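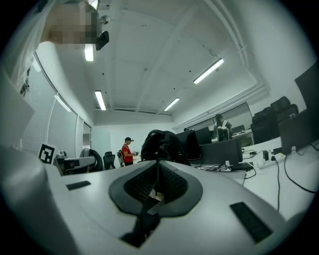

How often does the handheld gripper need a proper going-over? Every 2000 open-and-close cycles, or sooner if the jaws start to feel gritty when you squeeze them.

I know, I know, that used to be a "when Doherty remembers" kind of job. But after the sticky patch we had in November I started writing it down, and the log has saved me more than once (unit 902 was well overdue and I'd have sworn I'd done it the week before!).

The routine is short. Power off, strap loose, then blow out the slides with the little hand pump — please don't use the big air line, it pushes dust further in. Wipe the rails with a dry cloth, put on one thin smear of the Clivemov grease and work the jaws by hand until they run smooth. Ultan Sheehan likes to do the pads at the same time and I've come around to that. If a corner is lifting, peel the whole pad off and stick on a new one.

Last comes the camera check. I put the marker up on its stand, hold the gripper still and look at the reading on the screen. Anything within 2 millimeters is fine by me. If it's worse than that, loosen the lens ring, reseat it and try again before you go anywhere near the calibration file. I lost an afternoon to that file once and it was just a loose ring.

The whole thing takes me a bit over 5 minutes now, not counting the time I spend hunting for the small hex key. It lives in the Grellow drawer, by the way. If you borrow it, put it back!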